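Chapter 6
Knits, Seams and Folds

Pick up the nearest sweatshirt and turn it inside out. Go on, the rest of the chapter will be much more fun with one in your lap! Run a thumb down the side seam, then along the shoulder, then around the cuff. You have just read most of the garment's life story: where it was cut, where it was joined, and where somebody decided it needed to stretch.

In Chapter 5 we worked with woven cloth, which behaves politely. It creases where you press it and hangs straight if you cut it straight. Knits are another animal altogether. They are made of loops, and loops slide, so a knit gives under your hand and then creeps back toward its old shape (or most of the way back, as anyone with a baggy pair of elbows knows).

A seam changes all of that. Stitch two layers of jersey together and you get a line that is thicker and stiffer than the cloth on either side. Lift a soft gray garment by a small pinch of fabric and wrinkles run in toward the pinch, while a long stitched seam still makes a clean sweep through the folds. 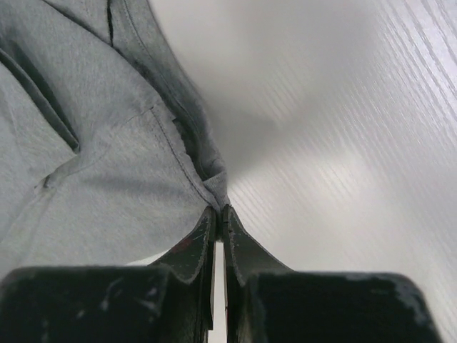
Good folders use this without thinking. They find a seam first, lay it flat, and let the loose cloth follow. When Florian Holzer taught the folding unit at Clomdale, he had his students fold the same sweatshirt 14 times, starting from a different seam or edge each time, and sketch where the bulk ended up. The sketches are wonderful - you can see the pockets and hems pushing back!

Jiahui Liao's drape exercise, which opens Section 6.2, goes a step further and asks what happens when the cloth is lifted from one point only. Try it before you read on. Lift at a seam, then lift at the middle of a panel, and watch how the folds fall.

Words to know in this chapter: jersey, loop, course, wale, seam allowance, drape, recovery.

You will need one old sweatshirt, a strip of woven cotton 50 centimeters long, a pencil and a clear tabletop. Keep the cotton strip when you have finished, as it comes back in Chapter 7.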